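Print this page | E-mail this page

Cladley House Set-up Guide
Section 10: Sitting room and marble floor
November 2018
By Levente Lakatos, changes by Ákos Medve

For whoever is doing the changeover. Read once before you start, then keep it open on the side. Bedrooms are section 8, kitchen section 9. If you've come straight here from the kitchen, change your cloths first. Grease on marble is a pain.

Allow 2 hours if the room has been lived in. Less in winter when lets are short.

10.1 What you need

Hand brush with the long handle, dark bristles. Lives in the hall cupboard.
Dustpan. Any.
Flat mop and two heads, one for wet and one for dry.
Bucket. Not the metal one, it leaves rings.
Daston stone soap, the neutral one.
Small black bin, blue band round the base.
Vacuum with the upholstery nozzle.
Soft cloths, plenty.

CAUTION. No vinegar, no lemon, no bathroom descaler anywhere near this floor. Marks the marble for good. We paid 1,084 to have one patch by the door repolished and you can still find it if the light is low.

CAUTION. No scouring pads either. Same reason.

10.2 Clear the floor

1. Doors open, blinds up. You need the light coming across the tiles or you won't see the crumbs, the grey veining hides everything.

2. Pick up anything bigger than a coin by hand. Toys, lids, pegs, bits of packaging. Don't sweep these, they skid under the cabinet and then it's a torch job.

3. Cans and bottles off the floor. Spray cans especially. Put them on the shelf in the hall, upright, caps on. Do not leave next to the cabinet, people kick them and the rims rust. A rust ring on marble is section 14 and you don't want section 14.

4. Anything that might belong to a guest goes in the Left Behind box with a note of the date. Straps, chargers, single socks, all of it. If in doubt, box it.

5. Rug, if it's down: roll it, carry it out, shake outside. Don't drag.

Note. The light wood cabinet stays where it is. It's fixed to the wall at the back. Two people have now tried to move it.

10.3 The sofa

Dark brown, rolled arms. Came from Dufour, covers do not come off, so please don't try. Zips are for show.

1. Clear the seat. Bags, coats, cloths, whatever is bunched up at the back. Check folds as you lift, keys fall out.

2. Lift seat cushions one at a time. Stand them on end against the arm.

3. Run your hand down behind and along both sides. Gloves on. Paper, pens and remote controls go down there mostly. Look at the ends as well as the middle, the ends get missed every time.

4. Rubbish to the bin. Guest things to the box.

5. Brush crumbs forward, off the front edge and on to the floor. You're sweeping the floor anyway.

6. Upholstery nozzle on low. Seat, back, arms, then the creases where the arm meets the back. Long strokes, one direction.

7. Cushions back. Turn them over if it's the first changeover of the month, otherwise same way up.

8. Marks: damp cloth, plain water, dab. Do not rub. If it doesn't lift after a couple of goes leave it and write it on the sheet. Ákos has the proper stuff.

CAUTION. Nothing wet left on the seat. Cloths, mop heads, towels. Dark fabric so you won't notice until it has dried with a tide line.

CAUTION. Nothing red or newly dyed draped on the arms while damp. It happened with a beach towel.

10.4 Sweeping

Sweep before you mop. Every time. Grit under a wet mop is sandpaper and the shine goes in tracks.

1. Bin in the middle of the floor, between the sofa and the cabinet. Saves walking about. Line it first if liners are in, otherwise fine without for dry stuff.

2. Start at the sofa end. Hold the hand brush low with the bristles angled down to the tile, short pulls towards you. No flicking.

3. Under the front of the sofa next. The long handle is for this. Lie it almost flat and reach right in, then draw back slowly.

4. Along the front of the cabinet and down its side. There's a gap at the bottom which collects fluff.

5. Work towards the doorway last. Don't push the heap over the threshold, the strip catches it and you'll be picking it out with a knife.

6. Dustpan, then bin. Go over the line the dustpan leaves. Turn the pan round and do it from the other side, that gets it.

7. Tap out the brush over the bin, never on the step. Pull hair out of the bristles by hand. Hang it up, bristles down or sideways, dont stand it on them. They splay.

Note. If the bristles have gone flat ask for a new one. There are spares at the Detutbridge store, the small lock-up, top shelf left.

10.5 Mopping

1. Bucket two thirds full, hand-hot. One capful of stone soap. One. More just gives you a film and then everybody's footprints show.

2. Wring hard. Damp not wet.

3. Far corner back to the door, two tiles wide at a time, overlap a bit.

4. Change the water when it goes grey. For this room usually once.

5. Dry head straight after, same order. Don't leave it to air dry, you get dull patches and have to start agian.

6. Keep off for half an hour. Put the card on the door handle.

Stuck bits (gum, wax, tape glue): plastic scraper only, held flat. Warm damp cloth on it for a few minutes beforehand. Label glue from parcels comes off with a drop of cooking oil on a fingertip, then soap, then plain water. Go easy with the oil, stone soaks it up if left.

CAUTION. Wet marble is slippery. Socks are worse than shoes. Rubber soles please.

10.6 Bin and paper

Small bin is for dry waste only. Paper, card, fluff, sweepings. No tea bags, no food, no nappies. It has no lid.

1. Tip out on to a sheet of newspaper if you can see anything mixed in.

2. Card: flatten or tear down. Clean bits to the blue recycling box by the back gate. Greasy bits, general.

3. Paper: same box. Anything with a guest's name or card number on gets torn up first.

4. Batteries, lighters, spray cans: never in here. Cans that are properly empty go in the metals tub in the shed. Part-full ones stay on the hall shelf, Levente takes them to the tip.

5. Wipe the inside with a damp cloth. Wipe the blue band as well, it shows the dust.

6. Dry it before it goes back. A wet base leaves a mark on the floor, see above about rings.

Return to its place at the right-hand end of the sofa. Roughly a hand's width from the arm, so the vacuum nozzle fits down.

10.7 Cabinet

Quick one. Light wood, oiled. Dry cloth along the grain for panels and edges. Sticky fingerprints, barely damp cloth, then dry at once.

No polish. No spray of any kind on it or near it, overspray lands on the tiles and somebody goes flying.

Inside: board games on the lower shelf, count the pieces only if a guest has reported one missing. Spare throws on the upper shelf, folded in thirds, fold to the front.

Oil it twice a year, February is one of them. Not a changeover job. Don't do it unless you've been asked.

10.8 Before you leave the room

Look along the floor from the doorway, low down, light behind you if you can. Missed bits jump out.
Sofa seat clear, nothing tucked behind.
Bin empty, in place.
Brush and pan back in the hall cupboard.
Nothing on the floor that doesn't live there.
Rug down, fringe straight, gripper mat under it.
Blinds half.
Sheet signed.

Breakages and damage: under 350, write on the sheet and carry on. Over that, ring Ákos before you move or clean anything. Chipped tile, ring anyway whatever you think it costs.

10.9 If something goes wrong

Floor looks cloudy. Too much soap. Mop again with plain warm water, dry off. Twice if needed.

Floor feels gritty after mopping. Wasn't swept properly, or brush is full. Clean brush, start at 10.4.

Spill of wine, coffee, juice. Blot, don't wipe. Plain water, blot again. Tell us same day.

Sofa smells of damp. Cushions on end, window open, heating on low. No air freshener.

Brush sheds. New one. Don't trim it.

Bin cracked. Use a carrier bag for today and put it on the list.

Next: Section 11, Hall and stairs. Same floor soap, fresh water.

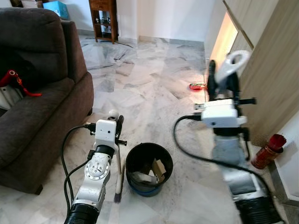
Fig. 10-1. Sitting room during the floor clear, bin between sofa and cabinet (10.4, step 1).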